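From: the Zomen end of the hall
To: firkel-storage list
Date: March 13, 2021
Subject: Re: [firkel-storage] Bins for tennis balls, again

On the original question, which I have trimmed but not improved:

> We have gone through three kinds of container since October and
> I am out of patience with all of them. The mesh sacks swallow the
> balls and then you have to wrestle them out one at a time. The
> cardboard boxes lasted until the first damp week. The tall tubes are
> fine if you enjoy turning things upside down over your own shoes.
>
> Can anyone recommend something low, open and washable that will
> go on a shelf 9 inches high? I don't care what color it is. I do
> care that it costs less than the balls.

I'm with you on the tubes. We had four of them at Okumton and I have the shoes to prove it.

What you want is a plain plastic bin with a rounded rim and a handle hole in the front. They are sold for bathrooms and pantries and, I assume, for people who alphabetize their sponges. No lid. I bought one lid for ours, to be thorough, and it has spent the winter under a plant.

Some notes from living with them:

Fill it two layers deep and stop. A third layer looks fine until you pull the bin off the shelf by the handle, at which point the top row leaves. Tennis balls go under things. I got one back from behind the Picard cabinet last month that had been there long enough to grow a coat.

Don't go by the measurements on the label. Mine gave the width across the rim, and the bottom is a good deal narrower, so my careful arithmetic came out a whole row short. Measure the floor of the bin. Bring a ball to the store if you can stand being looked at.

The handle hole should be smaller than a ball. You would think this was obvious. I have a very nice gray bin at home that is now full of potatoes.

Wash it in the tub with dish soap. The fuzz comes off the balls and sticks to the corners, and a dry cloth only moves it from one corner to another.

As for the count, the inventory sheet says 1,362 balls and the shelves say 423. I would like to blame the sacks for the difference and have been doing so freely.

One of ours, white, with the rounded rim I was going on about and the slot in front: 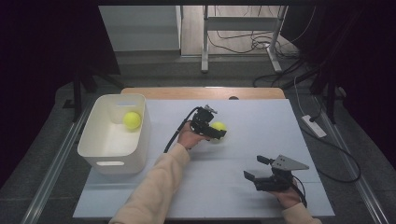
Okumton here, second shelf down. I went with the same sort of bin and would add one thing: get them all in one size, even if the bigger one is on sale. Ours came in two sizes that almost nest, and now there is a stack in the closet that no human being can pull apart. Also, for the dead balls, please use a different color. We had white for both, and people kept putting the flat ones back in with the good ones and then complaining to me about the bounce.

Fair point on the sizes, and I'm stealing the color idea. Dead balls are currently in a bucket marked SALT.

If anyone wants the lid, it is still under the plant. You would have to take the plant too.

--
firkel-storage mailing list
To leave, send a blank message with "remove" in the subject line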